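January, afternoon. Shelf placement in sim, continued

Picked up from Orest's branch. He left the Sterkum planner running overnight with the old reach cost, and it got through 1,387 rollouts before the disk quota stopped it. 1,189 of those have usable logs. The rest were cut off or have no joint trace for the left arm, so I dropped them and did not try to patch them. Script is in the Besberg folder, same name as before with "clean" on the end.

What I want from this batch: does penalizing elbow height early in the trajectory change which arm the policy sends to the cabinet? Aroha thinks it does and that we are reading it as a grasp problem. I was on the other side of that last week.

Settings, for the record. Cost weight on the elbow term is 2, everything else at default. Contact margin unchanged. Cabinet pose fixed, object start pose randomized on the table. Physics step same as the Brunner runs so the two sets can be compared directly. Seeds are in the log header.

First pass through the logs was slow. The viewer reloads the whole mesh set every time I change rollouts, so I ended up dumping stills at the point where the first hand crosses the cabinet opening and going through those.
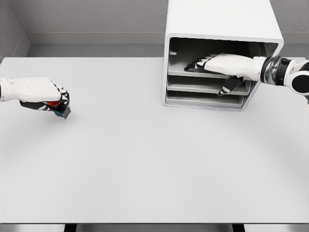
Arm assignment is where the policy goes wrong in the group I am calling "split." The object gets picked up by one hand and the other hand is sent to the shelf. In this one the left hand is closed on the object, well away from the cabinet, and the right hand is already inside the top compartment, just over the top shelf, with nothing in it. The thumb is hanging down in front of the shelves, too, so even with an object in that hand I would expect trouble with the shelf lip. There is no handover in the task spec and no reward for one. The reach target seems to be computed from whichever shoulder is closer to the cabinet, with no check on which hand has the object.

Went into the code after that. The target selector reads grasp state from the observation buffer, but the buffer is filled after the selector runs, so on the step where the grasp closes it still sees "empty" for both hands. It then picks by distance and the choice is latched. I had assumed the latch was released on a grasp change. It is released on episode reset only.

So Aroha's elbow idea and my grasp idea are both partly wrong for the split group. The elbow term does change approach height, I can see that in the joint traces, but it can't change the arm once the latch is set.

Changes made:
Moved the buffer fill ahead of the selector.
Added a release on grasp change, with a hold of 5 steps so it doesn't flip back and forth on a weak contact.
Left the elbow weight alone.

Started a short run to see that it doesn't crash. It got past the first reset. No numbers from it yet.

Still open: thumb position on entry. The hand preshape is inherited from the Somanport drawer task, where the thumb had room underneath. Shelf spacing here is a lot tighter. Orest, do you still have the preshape file from before the merge? I can only find the compiled one.

Also need to decide whether the split rollouts stay in the training set. I lean toward taking them out and keeping them as a separate test group. Will ask Aroha before I delete anything. Full rerun goes on the queue tonight with the same seeds.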